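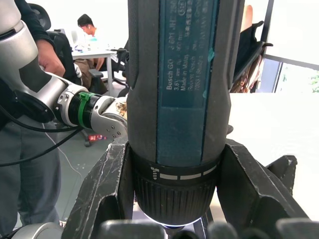 A Bosch GO cordless screwdriver with its light on. The torque scale is printed on the collar, just below the blue label.

How to Set the Torque on a Small Cordless Screwdriver

A small cordless screwdriver is strong enough to strip a plastic thread or crack a thin cover. Most of the damage we see on furniture and household items comes from a collar left at the highest setting. Setting it properly takes a minute or two, and you only have to do it once for each type of screw.

What you need

The screwdriver, charged
A bit that fits the screw head
A scrap piece of the same material you will be working on
A few spare screws of the same size
A pencil and masking tape

Step 1. Read the label

Check the voltage before you plan the job. The screwdriver shown above is marked 3.6V. A tool in this class is meant for cabinet hinges, battery covers, switch plates, drawer pulls and flat-pack furniture. For long screws into hardwood, get the drill out.

While you have the label in front of you, write the model number down. On ours it starts with 3 601 JH2. You will want it if you ever need a manual or a replacement part, and small labels wear off with handling.

Step 2. Choose the bit

Push the bit into the screw head by hand and try to wiggle it. If it rocks, go up a size. A loose bit will climb out of the head no matter how the torque is set, and then you have a chewed-up screw to deal with. Seat the bit fully in the holder and give it a light tug.

Step 3. Start low

Turn the collar to the low end of the scale. On a scale drawn as a wedge, the narrow end is normally the low one, but check the manual for your tool. Put a screw into the scrap piece and drive it until the tool stops or clicks.

If the head is still standing proud, go up one step and drive it again. Keep going one step at a time. Stop as soon as the head sits flush and the material around it isn't pulled in or whitened.

Step 4. Test it again with a new screw

Back the first screw out and use a fresh hole. A used hole has less resistance and will give you a setting that is too low. Drive three screws in three new holes. If all of them end up flush, that is your setting.

Write it on a piece of masking tape and stick the tape on the box of screws. Gerd Oltmanns, who runs the repair bench at our Curncombe shop, has 30 boxes marked this way and it saves a lot of guessing.

Step 5. Drive the real screws

Start each screw by hand for the first two turns. In plastic this matters a lot: turn the screw backward until you feel it drop into the old thread, then turn it forward. Hold the tool straight and press just enough to keep the bit seated. The light around the bit holder helps in the back of a cabinet, though it also glares off chrome, so tilt your head and not the tool.

On a part with several screws, such as the 9 in the back panel of a Tiedemann wall cabinet, run them all in loosely first and then tighten them in a crossing pattern.

If something goes wrong

The tool stops too early: the battery may be low. Charge it before you turn the collar up.

The screw spins and never tightens: the hole is stripped. In wood, glue in a sliver of a toothpick, let it dry, trim it and try again at a lower setting. In plastic, use a slightly thicker screw of the same length.

The bit slips out: check for worn edges. Bits are cheap, and we replace ours often.

When you are done, turn the collar back to the low end before you put the tool away.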